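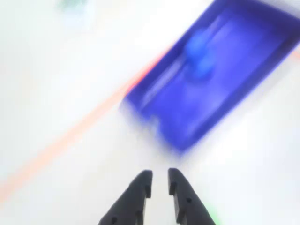 Bath Toys, Trays and Getting Rid of the Gunk

If you have small kids you have bath toys, and if you have bath toys you have, at some point, squeezed one and watched black flakes come out. I did it with my own two in the tub and they thought it was hilarious. I did not! So I spent most of November working out a cleaning routine I could stand to keep up, and I've been at it long enough now that I feel okay passing it along.

First, sort what you own

Tip the whole lot out on a towel. Anything with a hole in the bottom goes in one pile, anything solid goes in another, and anything cracked or sticky goes in the trash. I squeeze each squirty one hard over a white bowl. If the water comes out with specks, I don't try to save it anymore (I used to, and I wasted a whole evening on one whale).

The vinegar soak

My recipe is plain white vinegar and warm water, 50/50, in a dishpan deep enough to push everything under. Squeeze the hollow ones while they're down there so they suck some up, then leave them for an hour. Go fold laundry or something. After that I squeeze them out, scrub the seams with an old toothbrush, and rinse until the smell is mostly gone. It never goes completely the first day, so open a window.

Please don't mix vinegar with bleach, ever, in any amount. If you'd rather use bleach, use it alone, follow the label and rinse like crazy.

Drying matters more than soaking

Mercedes Usuga, my neighbor across the landing, put me on to this one. She stands her kids' toys on a cake rack overnight with the holes facing down, and turns them over in the morning. I'd been dumping mine back in a bucket in the corner of the tub, where they sat in a puddle until the next bath. The rack made a bigger difference than any cleaner I tried.

A salad spinner works on the little foam letters, by the way. Get a cheap one just for that!

Seal the holes on new ones

A dab of hot glue over the hole before a squirter ever touches water will keep the inside clean. You lose the squirt, and my youngest complained for 3 baths straight, but he got over it. Let the glue cool all the way, then tug at it with your fingernail. If it lifts, peel it off and start over, and check it again every few weeks, especially with a toddler who chews.

Where to keep everything between baths

I've tried the mesh bag with suction cups (it fell down at 2 a.m. and scared the life out of me), a wire basket that rusted, and a lidded bin, which was a terrible idea for anything damp. What I use now is an open plastic tub on the shelf over the radiator. Any open box you can wipe out with a dishcloth will do the job, and kids are pretty good at putting things back in it if you turn cleanup into a color game. Call out a color, and whoever has that duck puts it away.

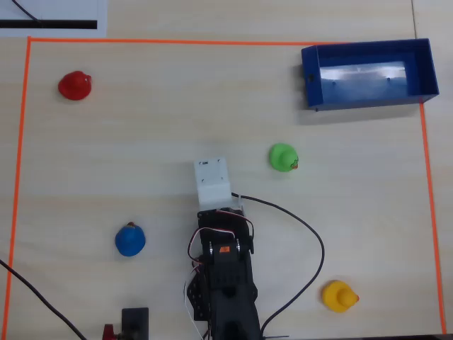
Rubber ducks and an open blue box, good for a round of the color game.

How often?

I soak ours every other week in winter and weekly in summer, when the bathroom never seems to dry out. Zawadi Kioko wrote in to say she runs her solid toys through the top rack of the dishwasher, no heated dry, and hasn't had one warp yet. I tried it with a boat and it came out fine. Put the small pieces in a zippered laundry bag or you'll be fishing them out of the filter.

Next up is the shower curtain liner, which I've been putting off since spring.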